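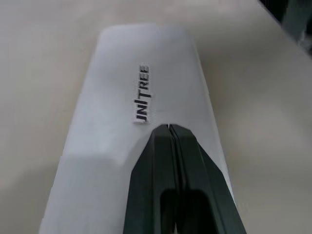

Yolanda Echevarría
Member, Virudano Community Help, Shipping and Receiving

I coordinate incoming goods for a small nonprofit office in Ulstead. In July we received a long carton by ground freight. The driver asked for a signature at the door and left before it could be opened. I signed with my name and the time, 3:40 p.m., and wrote nothing else on the delivery receipt. When the carton was opened the next morning, one of the parts inside was cracked. The outside of the carton showed no marks that I would have noticed.

The carrier, Inlow Freight, has replied that the shipment was "received in good order" and that the claim is therefore under review. The declared value is $1,817 and the repair estimate is $614. Does my signature end the matter? I would also like to know whether we should keep the packaging, as our storage room is small.

Posted under: Damage claims, Concealed damage

Maite Palacios
Moderator, Shipping and Receiving

A clear signature does not by itself end a claim. Damage found after the driver has left is generally called concealed damage, and most carriers have a separate procedure for it. The signature does make the claim harder to support, as you must now show that the damage was present when the carton arrived.

Please take the following steps if you have not already done so.

Notify the carrier in writing and state when the damage was found. Reporting periods are often short, and a telephone call may leave no record.

Request an inspection. If the carrier declines, ask for that decision in writing.

Keep the carton, the inner packing and the damaged part together, in the room where they were opened if possible. Packaging that has been thrown away is a common ground for refusal.

Send photographs of every side of the carton, the label and the part, along with the invoice and the repair estimate.

Notify the sender as well. Depending on the terms of sale, the sender may be the proper party to file.

For future deliveries, inspect before signing and record any concern on the receipt in specific terms. The words "subject to inspection" carry little weight with many carriers.

Marked helpful by 59 members

Csaba Bíró
Member

Our office had the same problem with a different carrier. They paid after the second letter. Keep the box.

Chrysanthi Lambrakis
Member

I would check your insurance first. Our policy at Villalobos covered goods in transit and we had no idea until renewal. The deductible may be more than the repair, however, so read that page before you call.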